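Folard Table Oil, 2 Coats and Seven Months Later

I bought the Folard table oil in May, after I had read too many opinions about it. I am not a tradesman. I restore small things at home, mostly for my family, and I write these reviews slowly because English is my third language and I like to check my words. Please forgive me if a term is wrong. I learned most of them from the backs of tins.

What I wanted

Our dining table came from a Bravanholm sale. It is a pale wood and it was sold with almost no finish on it. The shop told us to use wax, and we used wax for two years, and every glass left a ring. My wife did not mind the rings. I minded them very much.

I wanted three things from an oil. It should not make the wood yellow, it should not smell for weeks, and I should be able to repair one spot without doing the whole top again. Varnish is stronger, I know, but with varnish you must sand everything when it fails in one place.

What is in the tin

The tin holds 777 millilitres, a strange number that I have not seen on any other product. The lid is the kind you lift with a screwdriver. After you open it four or five times it does not close well any more, and a skin grows on the oil. I moved the rest into a glass jar with a screw top, filled almost to the rim, and the skin stopped.

The colour in the tin is like weak tea. This scared me, but on the table it dried nearly clear. The instructions are printed in very small letters and the drying time is given in one language only. I found it with a magnifying glass.

Putting it on

I removed the wax with white spirit and sanded by hand, finishing with a fine paper. Then I wiped the dust with a damp cloth and waited overnight, so the grain could rise, and sanded lightly again. The tin does not mention this step. I recommend it anyway, the first coat was much smoother than on my test board.

The oil goes on with a cotton cloth. You leave it for 15 minutes and then you wipe off everything that the wood did not drink. I was too polite with the wiping on the first coat and there was a sticky area near one end for three days. On the second coat I wiped as if I was angry, and it was perfect.

I have since tested it the simple way, with the palm, after dinner when the top is clean. You can still feel that it is wood. With varnish I always feel that there is a sheet of something in between, and in winter it is cold to touch.

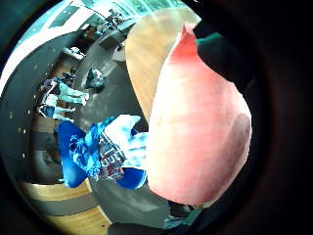

Living with it

Water is no problem if you wipe it in the same hour. Red wine stayed once for a whole night and left a shadow, which I took out with fine paper and a few drops of oil. The repaired spot was a little darker for a week and then I could not find it.

Hot dishes are a different story. A teapot without a mat made a white circle. The oil is not made for this and the label says so, therefore I do not remove points. Ballpoint pen goes through paper and makes a dent, as on every soft table. Buy a desk pad for the children's homework.

The smell was gone from the room after four days with the window open. My brother-in-law, who smells everything, said six.

Compared with the others

Before this I tried Falcão hard wax on a bookshelf. It is easier to apply and it shines more, but the repairs are visible. I also have a small bottle of Gridance board oil in the kitchen. It is cheaper and good for cutting boards, but on a table it needs refreshing every month, and I do not have this patience.

One safety matter, for all of them: do not throw the oily cloths in the bin in a ball. They can heat up by themselves and start a fire. I lay mine flat outside on the bricks until they are hard.

Price and score

I paid a little more than I wanted, but one tin did two coats on the table and two on a bench, and roughly 100 millilitres are left in the jar. I give four out of five. The missing point is for the lid and for the small letters.

I will put on another thin coat after the holidays, when the guests have gone home and the table can rest for a day.

Posted 24 December 2024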